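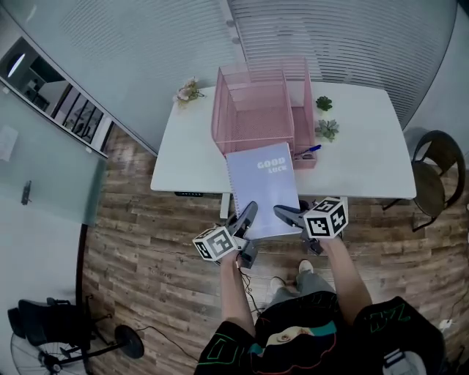
Hand-held gripper demonstration is a way of teaching a robot a manipulation task in which a person carries out the task with a pair of grippers held in the hands, with no robot present. The movement of each gripper is recorded and later used to train a control policy for a robot arm fitted with a similar gripper. It belongs to the wider field of learning from demonstration, alongside kinaesthetic teaching and teleoperation.

Background

In kinaesthetic teaching the demonstrator takes hold of the robot arm and moves it through the task. The recorded joint positions are exact, but the arm is heavy to guide and two arms are hard for one person to move at once. In teleoperation the demonstrator stays at a distance and drives the robot with a joystick, a headset or a smaller copy of the arm. Both methods tie up a robot for as long as the recording lasts.

Hand-held grippers remove the robot from the recording stage. The demonstrator can work in an ordinary room and feels the object through the jaws – the resistance of a stiff cover, for instance, or the moment a corner starts to slip.

Equipment

A typical device has a handle, a body and a clamp-like jaw. Its position must be known throughout the recording. One common solution is a cube fixed to the top of the body and printed with black-and-white square patterns known as fiducial markers. A camera that sees one face of the cube can work out where the gripper is and how it is turned. Tracking is lost when an arm or object hides the cube, and demonstrators are usually taught to keep the markers in view.

Tasks

Desk work is widely used for two-handed recordings. Picking up a spiral notebook with one gripper at each lower corner requires both jaws to move together, and a desk organiser with pens or a few small plants gives the policy other objects to avoid. Positions are changed between recordings so that the robot doesn't learn a single layout.

The Cloduvach collection, begun by Regula Schnyder and Danai Galanis, covers 6 desk tasks, each recorded by 5 demonstrators. A later extension, Sadar, added tasks in which an object is passed from one gripper to the other.

Limitations

A person can reach in ways that a robot arm cannot, and some recordings have to be discarded when the path is replayed in simulation. Mirjam Kofler has also noted that demonstrators speed up as they tire of a task, leaving uneven timing in the data.

See also

Kinaesthetic teaching
Teleoperation
Fiducial marker
Imitation learning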